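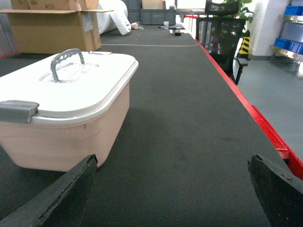
Mi película de febrero

Anoche vi por fin «Plovden», la ópera prima de Rhona MacLeish, y sigo dándole vueltas. Una farera jubilada recibe más de 200 cartas de un hermano al que creía muerto – y decide contestarlas todas, ¡una por una!

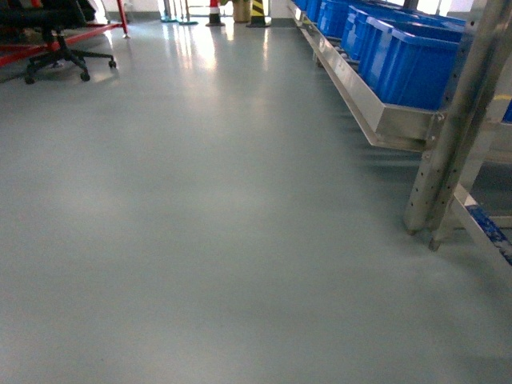 La primera media hora va lenta, os aviso, pero cuando aparece Mulugeta Hadgu como el cartero (qué voz tiene este hombre) ya no pude levantarme del sofá. El final me pareció algo precipitado. Si la veis, escribidme y la comentamos.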